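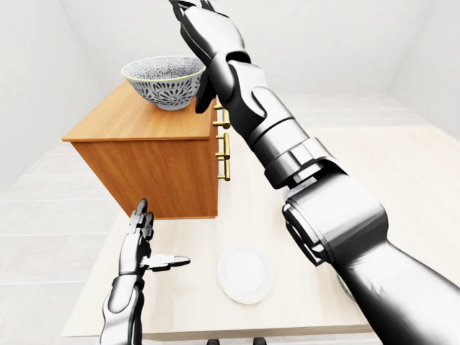
Giltwood Portion Scale GW-5
Compact kitchen scale for weighed meal plans

Product code: GW-5
Capacity: 2000 g
Resolution: 1 g
Units: g, oz, ml (water), ml (milk)
Power: two AAA cells, supplied

Overview

The GW-5 is a flat kitchen scale for people who weigh their food to a daily calorie or salt limit. It shows the weight of the item on the platform and, once a food code has been entered, the energy in kilocalories and the salt in grams. The code list covers raw ingredients and common takeaway dishes. Values for takeaway dishes are averages and will differ from one kitchen to another.

Weighing a mixed plate

Place the empty plate on the platform and press TARE. Add the first food, enter its code and press M+. Press TARE again before adding the next. The display holds up to 51 entries before the memory must be cleared. To read the running total, press and hold MR.

The combined weight of plate and food must not exceed 2000 g. Above this the display shows Err and the reading is not stored.
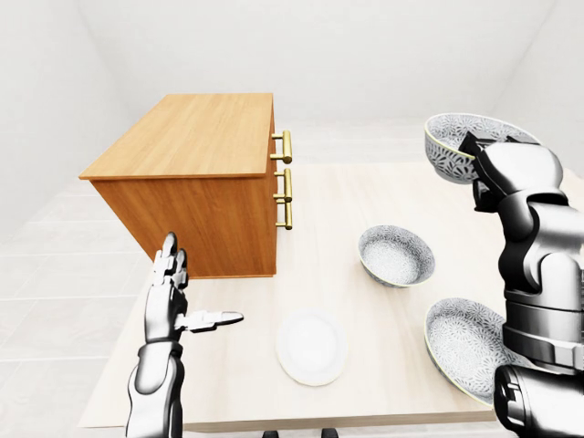 Cabinet with three brass bar handles on a pale wood tabletop.

Food codes

A printed code booklet is packed with each scale. The list was compiled by Wenche Lundgren and revised in January by Gwawr Rees, who added the rice and noodle section. Codes from the earlier booklet remain valid. Sauces have separate codes and should be weighed separately where possible; a 200 g serving of stir-fried vegetables entered without its sauce will read low for salt.

Care

Wipe the platform with a damp cloth. Do not immerse. Remove the cells if the scale is to be stored for more than a month. Do not stack other items on the platform in storage, as a constant load affects the zero point.

Accessories

Teoh bowl, steel, fits GW-5 platform
Skevley wall bracket, with screws
Spare code booklet

The Zorkmont mains adaptor does not fit this model.

Guarantee

5 years from date of purchase, excluding cells and damage from overloading. Keep the receipt. Guarantee queries go to Vilja Manninen at the service desk, quoting the serial number from the underside of the scale.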